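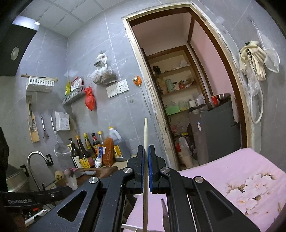
12 Sep 2021

Up before six again, though there was no need. Rain until about nine, then gray and still. Rang Graciela to ask whether the choir was meeting after all. It is, but in the school hall at Iselau, as the church roof is still being done. She has the new parts printed and will bring mine.

Hammad came by mid-morning with the bus timetable for winter. They are dropping the early run from December. That leaves the 10 o'clock, which gets to Clornen too late for the clinic unless they move my appointments. I will call them tomorrow. He stayed for coffee and told me his brother has sold the van. He got less than he wanted for it.

Walked to the library after he left. Returned the two on the Baltic trade and the novel, which I gave up on at page 100. Igor Hájek was at the desk and had kept back the history of the canal for me. It is almost 200 pages longer than I remembered and the index is poor. Read the first chapter on the bench outside until it got cold. The part about the lock keepers' wages is good. They were paid by the quarter and often late, and one of them wrote to the company every month for 4 years about a broken gate. His letters are in the appendix. I skipped ahead and read three.

Lunch was the rest of the lentil soup, with bread. It needed salt.

Wrote to Faisal in the afternoon. I have owed him a letter since July. Told him about the canal book and the roof, and asked about his knee. I left out the business with the boundary hedge – he would only worry, and it may come to nothing. Could not find a stamp, so it goes tomorrow.

Ironed four shirts and put the pink cloth with the white flowers on the table. 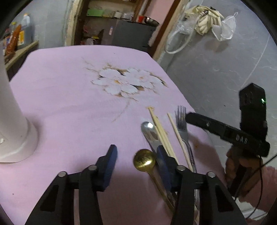

Evening

Choir at seven. Eleven of us, and only two tenors. Iraklis took us through the slow piece twice and then the ending on its own, over and over. The altos come in early at the turn of the page, me included. He was patient about it. The hall has a better sound than I expected, but the chairs are made for children.

Graciela drove me home. We talked about going to Gurell for the concert if she can get the day off.

My throat is a little sore. Honey and hot water, then bed with chapter two.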